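グリッパー比べ、途中まで

2月。寒い。指がかじかんでケーブルが挿せない。

前回の続き。DistmontとDoltevenのグリッパー、どっちを残すか決めたい。予算的に両方は無理。Talha Bangashさんには「早く決めて」と言われてる。わかってます。

とりあえず条件だけ先に。アームは同じもの、コントローラはJitikのまま。変えるのは指先と把持力の設定だけ。カメラは上からのと斜めからの。置くものは台所系でそろえた。ザル、ケチャップ、いちご、バナナ、マグ、青いボウル。前に積み木だけでやったら全部つかめてしまって比較にならなかったので、今回はいやらしい形のものを多めに。

難しい順に予想を書いておくと、ザル>いちご>ケチャップ>マグ。バナナは不明。皮がひらひらしてるので指の入れどころ次第。

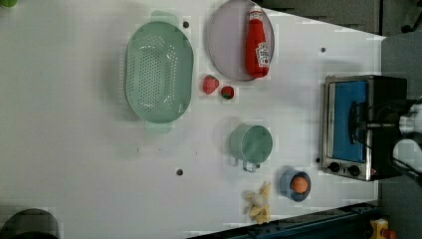 Distmontのほう

指が硬い。閉じるのが速い。音がでかい。

ケチャップは胴を横から挟めばまあ持てる。ただラベルの上に指が来ると滑る。皿に載ってるぶん高さがずれるの忘れてて、最初の何回かは皿ごと押してた。設定を直したら普通に取れた。

いちごは力の下限まで落としてもきつい。おもちゃだからつぶれないけど、ぴょんと飛ぶ。床に落ちて探すのに時間とられた。午後4時すぎ、もう暗い。

ザルは縁をつまむ作戦。取っ手のほうが平らで楽かと思ったら、机との隙間がなさすぎて下の指が入らない。縁なら入る。でも持ち上げると重心が遠いので傾く。結局、手首を少し寝かせて、縁の近くまで行って、指を開いて待つ、という手順に落ち着いた。アプローチの高さは机ギリギリより少し上から始めるのが良さそう。 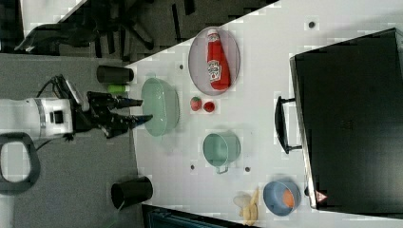

ザルに横から寄せるところ。指は開いた状態。

Doltevenのほう

指先がやわらかい。最初ちょっと頼りない感じがしたけど、いちごはこっちの圧勝。飛ばない。

そのかわり重いものだと指がたわむ。ケチャップの頭のほうを持つとだんだん下がってくる。真ん中を持てばいいだけの話なんだけど、カメラの推定がずれるとすぐ端を持ちに行くんだよな。ここはグリッパーのせいというよりカメラのせい。切り分けが要る。

あと開閉の遅延。コントローラ側のログを見ると指令から動き出しまでが長い。Shabnam Siddiquiさんに聞いたら「Chaudhryのドライバに替えたらましになったよ」とのこと。うちのバージョンだと設定ファイルの書き方が変わってて、そのままだと読んでくれない。1時間つぶした。タイムアウトの値を3000にしたら通った。単位はミリ秒。秒だと思ってた自分がわるい。

ケーブルの取り回しも地味に問題。手首を右に曲げると輪っかが机の上に広がって、小さいものを引っかけそうになる。結束バンドで寄せすぎると今度は手首が回りきらない。ちょうどいいところを探し中。長さ違いのを注文するかも。

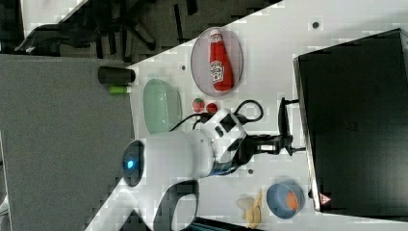 で、カメラの話。上からのは位置を出すのには強い。机の面がそのまま座標みたいなものなので、キャリブレーションも楽。でも高さがわからん。マグの持ち手がどのくらい浮いてるか、とか真上だと全然だめ。斜めのほうは高さは見えるかわりに、アーム自身がかぶって肝心の指先が隠れることがある。両方使え、という当たり前の結論になりそう。

露出も合わせないとだめ。机が白いので自動にすると小物が暗く沈む。固定にした。値はメモしてなかったので明日また見る。

ログはここまでで719本。失敗も込み。消さずにとっておく、失敗のほうがあとで役に立つことが多いし。ファイル名のつけかたが途中から変わってるのは見なかったことにしてくださ。

いまの気持ちはDolteven寄り。重いのを持たせる予定があんまりないので。ただ指先の替えが高い。3組買うと本体が見えてくる値段。うーん。

残り:
バナナ両方
マグの持ち手
ケーブルもう一回
遅延を測りなおす(ドライバ替えた後のやつ)

バナナは今日ちゃんとやってない。続きは次で。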